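**Karosis reports gain from re-timing hand-held gripper recordings**

15 December 2018

A method for correcting timing errors between paired hand-held grippers has raised the success rate of two-arm handover tasks in trials at the Karosis manipulation laboratory. The work was carried out with Dunetti, a sensor firm, and is described in an internal technical report released this week to partners in the Stedunico program.

The method addresses a narrow problem. When one operator records a task with a gripper in each hand, each tool logs its own camera stream and its own jaw opening. The two logs are then merged and used to train a policy that drives a pair of robot arms. Any offset between the two clocks appears in the merged record as a delay between the hands. In single-arm work the offset does not matter. In a handover it does, and the interval that matters most is the short one in which both grippers have hold of the same object.

According to the report, the offset in the laboratory's earlier recordings was commonly 40 milliseconds and varied from session to session. A policy trained on such data tends to learn a release that comes slightly before the receiving gripper has closed. With stiff objects the result is a dropped part. With thin-walled objects the failure is harder to classify, as the wall flexes and the object may stay in the jaws at an angle that makes the next step impossible.

The usual remedy is a shared hardware clock, wired to both tools. Karosis used one in its first rig and dropped it. The extra cable restricted wrist rotation, and operators began to plan their movements to suit the cable. The report notes that the recordings made in that period were well synchronized and of little use for training, as the motions in them were slow and kept to a small part of the table.

The new approach, named Aranda after the software module that contains it, uses no shared clock. It relies on contact. When two grippers hold one rigid or nearly rigid object, any movement of one hand is passed through the object to the other. Each tool's camera pose is estimated separately, and the speed profiles of the two tools are compared over the interval of shared contact. The time shift that brings the two profiles into closest agreement is taken as the clock offset and is applied to the whole recording.

Three conditions must be met for the estimate to be accepted. Shared contact must last long enough to contain at least one clear change of speed. The object must not slide in either pair of jaws during that interval. The residual after alignment must fall below a threshold set for each object class. Recordings that fail any of the three are passed to a second routine, which searches for contact events elsewhere in the session and takes the median of the offsets found there. If that also fails, the recording is discarded.

Objects were chosen from ordinary packaging and kitchen stock. Food containers made up the largest class, on the grounds that they are light, have rounded edges, and must often be turned before they can be placed or stacked.

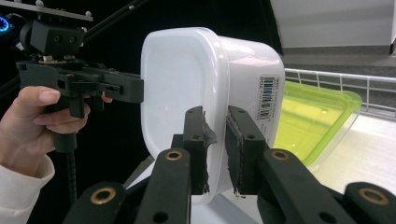

*A food container turned on its side between the fingers of one hand-held gripper, with a second gripper held at left.*

The training set consisted of 1000 recordings. Each covered one complete cycle: pick from the table, reorientation, handover, and placement. Operators were told which object to move and where to leave it, and were otherwise free to choose the grasp. The same recordings were used to train two policies with identical network structure and training schedule. One received the data with the original time stamps. The other received the data after Aranda correction.

Both policies were then run on a fixed two-arm station. Start positions were drawn from a list prepared in advance, and the order of the two policies was shuffled so that the person resetting the table did not know which was running. A trial was scored as a success only if the object reached the target region in the required orientation without human contact.

The corrected policy completed the full cycle more often in every object class. Averaged over all classes, its success rate was roughly 20 percentage points above that of the uncorrected policy. The difference was largest for containers and smallest for short cylindrical objects, which both policies handled well. Most of the gain came from the handover step. Pick and placement rates were nearly equal for the two policies, as expected, given that only one gripper is in contact with the object in those phases.

Early release, the failure that prompted the work, was much less frequent with corrected data. A different failure became the most common one: the receiving gripper closed on the object at the right time but at a poor location, usually too near an edge. The authors attribute this to pose drift in the visual tracking when the object fills most of the camera view. With a large container held close to the lens, few background features remain visible, and the position estimate degrades until the object is moved away.

Drift also sets a limit on the timing method itself. The comparison of speed profiles depends on both pose estimates being sound during shared contact, which is also when the view is most obstructed. The report handles this by weighting each sample according to the number of tracked features, so that moments of poor tracking contribute little. Dunetti supplied an inertial sensor for each gripper as a second source of motion data. With the inertial signal included, the spread of offset estimates within a session fell to 2 milliseconds, and fewer recordings had to be sent to the fallback routine.

Processing is done offline. The alignment step is short compared with the visual tracking that precedes it and adds little to the total. No change to the gripper hardware is needed apart from the optional inertial sensor, and the report states that older recordings can be corrected as long as the raw video and time stamps were kept. Karosis has begun to reprocess material collected in October, before the present study, in order to add it to the training set.

Several questions are left open. Soft objects such as bags and cloth do not meet the rigid contact assumption and were excluded. Recordings in which the two hands work in parallel but never share an object cannot be aligned by the primary routine at all, and depend on a contact event elsewhere in the session. The authors suggest that operators begin each session by bringing the two grippers together on a calibration block, but the procedure was not tested in this study. The effect of clock drift within a single long recording was estimated and judged small. It is not corrected in the present version.

The comparison also used only one type of gripper and one robot station. Jaw stiffness and pad wear both affect how much an object slides in the grasp, and the slip test in Aranda was tuned on the tools in use at Karosis. A site with different pads would need to set its own thresholds. The report includes the tuning procedure and a short set of reference recordings for that purpose.

A second study is planned within the Stedunico program, using the inertial version at two sites. It will include lidded containers and objects whose load shifts during rotation. The alignment code is available to program partners on request, together with the trial list and scoring sheets.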